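Workshop notebook
2 Sep 2019
9 min read

Back on the mortar problem. Sebastián Espinoza brought the second batch of samples down from the Cáceres house, so I have enough now to do the comparison I put off in June. Writing this up the same day while I can still read my own handwriting on the bags.

Background for anyone picking this up cold. The house has a long garden wall, brick on a rubble footing, and the lower courses are losing their faces. The owners had it repointed some years ago with a hard gray cement mix. The original mortar behind it is a soft lime mix, pale buff, with coarse sand and some white lumps in it. The bricks are soft too. Water gets in at the top of the wall, can't get out through the cement joints, and comes out through the brick. Salt comes with it. In the worst stretch you can push a thumbnail into the brick and the joints stand proud of it like a grid.

What we need to give them is a replacement mix that is weaker than the brick, close in color to the original, and something an ordinary mason can make up on site without calling us every morning.

Samples first. I threw out one bag because it was cement with a skin of lime stuck to it and I couldn't separate the two. The rest were original bedding mortar taken from deep in the joint, behind the repointing. Sebastián cut them out with a plugging chisel and labeled them by course and by distance from the gate, and that saved me a lot of guessing. I'd asked for lumps the size of a walnut. Some are bigger, which is fine.

Method, same as before. Dry the lump, weigh it, crush it gently in the mortar with the wooden pestle so the sand grains don't break. Put it in the beaker, wet it, add dilute acid slowly until it stops fizzing. Goggles, gloves, fan on. Let it settle, pour off the cloudy part through filter paper, rinse, repeat until the water runs clear. Dry the sand and the paper, weigh both. What's missing is the binder, more or less. It isn't more or less if there's shell or limestone in the sand, because the acid takes that too, and you end up thinking the mix was richer than it was. I looked at a crushed bit under the hand lens before starting and saw no shell. There are a few rounded pale grains I'm not sure about.

I started with a 23 gram piece from near the gate. It fizzed hard at first, then slowed down to almost nothing, then picked up again when I stirred. The white lumps went last. They're lime that never got mixed in properly, which fits with a mix made up hot on site with quicklime and used soon after. The liquid went a weak yellow. I've seen that with clay in the sand, so I kept the fines back in a separate dish.

The sand is good. Sharp, well graded, a warm brown, with a fair amount of coarse grit. The sand the last contractor used is fine and even and nearly orange, and it explains why the repointing looks flat from across the garden even apart from the cement. I put a spoonful of each side by side on white card and left it on the shelf over the sink. Please leave it there.

Sieving took the rest of the morning. The stack was dirty when I got it out. Someone has had plaster through the finest sieve and it was blocked across half the mesh. Brushed it out from the underside with the soft brush and rinsed it. Don't use the wire brush on these, it opens the mesh up and then every result after that is wrong. I shook each sample for 7 minutes by hand, tapping the rim, and weighed what stayed on each screen. The two samples from the far end match each other closely. The one from near the gate has more fines. Either they used a different load of sand there or that end was rebuilt at some point. Sebastián says there's a straight joint in the brickwork a little way along from the gate post, so a rebuild is likely. I'd like to see that before we write anything about dates.

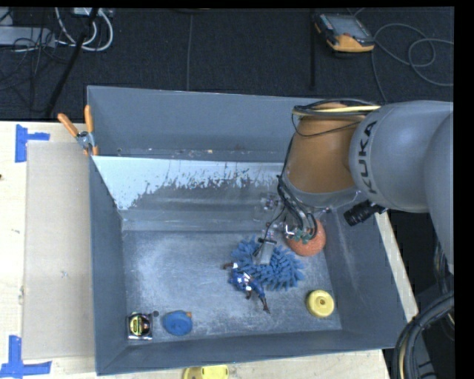 After lunch I went through the sands we can get. Ronitz has three pits on their list but only two of them are delivering at the moment. Their washed sharp sand is close on grading and too gray. Their pit sand is close on color and a bit short at the coarse end. Mixing the two gets me most of the way, two parts pit to one part sharp, with a small addition of grit. I tried it first with one to one and it looked cold when it dried. I don't want to give a mason a recipe with more than two sands in it if I can help it, so the next thing is to see whether a coarser cut of the pit sand exists. I've left a message.

Binder. I made up test biscuits with three binders, all with the same sand blend.

First, plain lime putty, from the tub under the bench. It's well matured and stiff. Worked up nicely, needed a lot of beating and no added water. It will be the closest to the original, but the wall is exposed, the footing is wet, and they want the work done this fall. I don't think it will have time to cure before frost.

Second, a feebly hydraulic lime from Cistimov. Mixed with the sand by volume, one to two and a half. It was harsh to start with and I nearly added more water, then left it to stand, remixed it, and it came up fatty and stuck to an upturned trowel. This is the one I expect to recommend. The color is a shade grayer than the putty but the sand does most of the work.

Third, putty with a brick dust addition. I've had good results with this indoors. Outdoors I've had mixed results, and I suspect the dust more than the method. The dust we have is from modern brick, fired too hard to do much. I made the biscuits anyway so we have them for color, and the pink shows. If anybody comes across a source of soft, low-fired brick, please tell me.

All biscuits are in the damp cupboard on the second shelf, marked A, B and C on the underside in pencil. The ink labels ran last time. I'm misting them morning and evening. If I'm out, whoever is in first please do the morning one: a light spray, door shut again straight away. Don't put them near the heater. We lost the whole June set that way, they went to powder on the surface and told us nothing.

I also made 2 small panels using the loose bricks Sebastián picked up from behind the shed. They're from the same wall, so suction should be right. Soaked the bricks, let the surface water go off, packed the joints in two passes with the narrow iron. On the first panel I left the joint flush and on the second I tamped it back with a stiff churn brush once it was thumbprint firm. Tamping brings the coarse sand to the surface and it looks like the old work straight away. The flush one looks like a bathroom. I'll show both to the owners but I know which way I'm going to lean.

Note on taking the old cement out. I tried this on a pair of bricks that still had the repointing between them. The grinder is out. Even being careful I clipped the arris twice, and these edges won't take it. With a sharp narrow chisel, working from the middle of the joint outward, the cement came away in long pieces where there was soft lime behind it. Where it had been pushed in shallow it almost fell off. Where it had been packed deep it was stubborn, and it took some brick face with it. For those I'd suggest leaving it if it isn't doing harm, and coming back to it in a later season. The owners may not like the patchy look. It's still better than losing the brick.

Salt. I brushed some of the white bloom off a brick face and put it in distilled water with a test strip. Strong for sulfate, a trace of nitrate. The sulfate could be from the cement or from the brick itself. I don't think poulticing is worth it until the joints are open and the wall has had a dry spell to shift on its own. A poultice now would pull salt to the surface and then the wet footing would send up more.

Covering the wall. They'll need a sheet over the top and down the working face from the day the joints are raked until the new mortar is firm. The Jumatent frame we have in the store would do for one bay at a time. Two of the poles are bent and the clips are missing at one corner, but it stands up. I'd use damp burlap hung an inch or so off the face under that, and keep it damp. Plastic straight against the brick is no use, it sweats in one place and dries out in the next.

The coping is the other half of this and I want it in the letter before anything about mortar. Several of the stones have open joints and the wall is drinking from the top. Repointing the face without dealing with that is wasted money. Sebastián priced the coping separately at 300 for materials. The labor depends on how many have to come off and be rebedded, and he won't know until he has lifted a couple.

Still to do:

Repeat the acid test on the gate sample, with the pale grains picked out first, to see if the binder figure moves.

Wash and weigh the fines I kept back.

Order a part bag of the Cistimov lime. The open one has been open since spring and I don't trust it for anything but trials.

Ask Ronitz about the coarser cut, and whether the pit sand stays the same color from load to load. Last year it didn't.

Scratch test on the biscuits once they've had their time in the cupboard.

Go out and look at the straight joint.

The filter papers are nearly finished, there's one sleeve left in the drawer. The acid bottle is back in the locked cabinet and the rinse water has been neutralized and poured away. The balance was reading a little high at the end of the day, so I've left a note on it, and I'll check it against the brass weights before I weigh the fines.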